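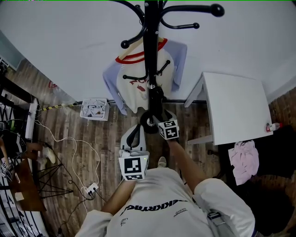
Teaching Without the Robot

A study from the Naseri laboratory finds that household skills recorded by hand can be carried over to a robot arm, provided the recordings come from enough different rooms

For most of the past decade, the usual way to teach a robot arm a household task was to steer the arm through it. An operator sat at a set of controls, the arm copied the operator's movements, and a computer stored the result. The method works, but it is slow, and it ties the lesson to wherever the arm happens to be bolted down.

Researchers at the Naseri laboratory have spent the past year testing a different arrangement. In their project, called Litammont, a person holds a gripper in each hand and does the chore directly: folding a towel, clearing a table, taking a shirt on its hanger from a coat stand. Each gripper carries a cube printed with black-and-white patterns. Software reads the patterns in the video to work out where the gripper is and how it is turned at each moment. The robot is not needed until the recordings are finished.

The team collected 1,230 demonstrations this way. They were made in 70 rooms, most of them bedrooms and small offices, and the rooms were deliberately left as their occupants kept them. Chairs, cords, shoes and laundry stayed where they were.

That decision proved to be the center of the study. The laboratory trained two versions of the same control program. One learned from demonstrations gathered in just 5 rooms, with many repetitions in each. The other learned from an equal number spread across the whole set. Both were then loaded onto a two-armed robot and given 180 trials in rooms that neither had encountered.

The program trained on few rooms did well when the new room resembled the old ones and poorly elsewhere. It often reached for the correct object and closed its fingers short of it, or stopped moving when the background was crowded. The program trained on many rooms completed more of the trials in every category of task. The difference was widest for hanging garments, where cloth swings and changes shape as it is lifted.

Garments were included at the request of Atwood, a maker of equipment for commercial laundries that paid for part of the work. A shirt on a hanger is a hard case for a machine. The hook must be raised clear before the hanger moves sideways, and the arm receives little warning when the fabric catches. People doing the task tend to tilt the hanger slightly and steady the stand with the other hand, and the recordings preserved both habits. The robot reproduced the second in a number of its successful trials, although no one had written an instruction for it.

The method has limits, which the laboratory sets out in its report. When a marker cube turns away from the camera or is pressed against furniture, its position must be estimated from the moments before and after. Long gaps made a recording unusable. Handheld grippers also do not record how hard the person is pulling, so tasks that depend on force – opening a tight drawer, for example – were left out. A person can also lean, crouch and step around an obstacle in ways a fixed robot cannot copy, and such demonstrations had to be removed before training.

Piker, a second partner, is building a lighter gripper with a pressure sensor in each jaw. The laboratory expects to receive the first pair in November and will use them to repeat the drawer tasks. It also plans to release the recordings to other research groups, after home interiors have been reviewed and personal papers blurred.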